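Accessory Apartments: Questions We Keep Getting

By Barbara Urbańczyk

Will letting people build backyard units bring rents down?

Maybe a little, someday. Our city changed the rules in November and the press release used the word "transform." So far 117 permits have been applied for and 43 have been approved. I would wait for finished units with tenants in them before transforming anything.

Why are so few approved?

The city says applicants send in incomplete plans. Applicants say the checklist changed on them. I've read enough of the files to believe both. The sewer connection form alone comes back for corrections more than any other page.

What does one cost to build?

More than the brochure says. The brochure price leaves out the utility trench, the survey and whatever your lot has waiting under the grass. Get a written bid that includes site work, and ask what happens if they hit rock.

Kołodziej advertises a finished unit in 20 weeks. Is that real?

The 20 weeks starts when the foundation is cured and the inspector has signed off on it. Read the contract, page two. It's a fair number for what it covers, but it doesn't cover what most people think of as "building a house."

Can I get a loan for it?

Some owners use a home equity line, some refinance. If your first mortgage has a low rate, look hard at what refinancing does to the whole balance. Lenders also differ on whether they'll count the future rent as income, and several around here won't count a dime of it.

I heard 166 units are coming to the old Drinell site. Doesn't that matter more?

It would if they get built. Szymon Bednarek has followed that site longer than I have, and he points out that the number on the sign is what the zoning allows. The owner hasn't filed for a building permit. A sign is cheap.

Will my property taxes go up?

Expect it. A new unit adds assessed value -- how much depends on size and finish, and the assessor won't give you a figure ahead of time. Leave room in your budget.

Can I rent it by the night?

The ordinance sets a 30-day minimum stay. Enforcement is by complaint, so how well that works depends on your neighbors.

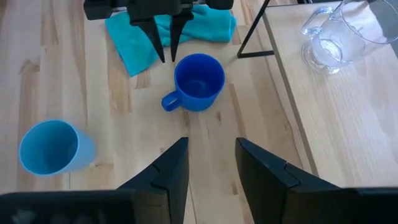

Who pays if the old sewer line has to be replaced?

The owner pays for everything from the house to the main, including the street cut. Have the line inspected by camera before you sign with a builder.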